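Cloth into basket, handheld grippers: how many episodes before retraining?

pollex_bench
We are collecting two-handed episodes with wired handheld grippers. Task is one crumpled cloth, one basket, pick and place. 93 episodes so far. The policy reaches well and closes late. Considering another batch before I touch the training config.

rirevside
Closes late on every start pose, or only on flat cloth? If only flat, more of the same bundle won't help. Vary the crumple.

pollex_bench
Mostly flat. Current start pose, basket on the left, cloth mid-table:
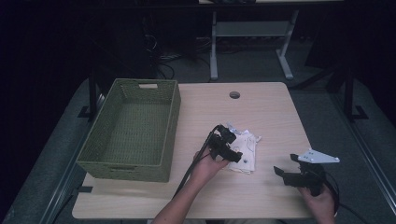 Should failed grasps stay in the training set?
Keep them if the operator recovers within the same episode, and drop the ones that end with the cloth still on the table.

mathuna_k
Disagree on keeping recoveries. We trained on Praltudex logs with recoveries left in and the policy learned to miss first. Took out 11 episodes and the hesitation went away.

rirevside
11 out of how many? With a small set that could be one operator's habit. Tag recoveries and train both ways.

mathuna_k
Same operator for all of them, granted. I still would not mix them in by default.

pollex_bench
I can tag. Log format has a free field. Separate question, does anyone trim the idle frames at the start? Mine run 2 seconds before either hand moves.

rirevside
Trim them. Idle frames teach it to wait, and that may be your late close. Check this before recording anything new.

mathuna_k
Agreed on that one. The Mac Mathúna scripts trim on gripper velocity, threshold is in the config.

pollex_bench
Trimming tonight, same seed, no new data. Will post the curves.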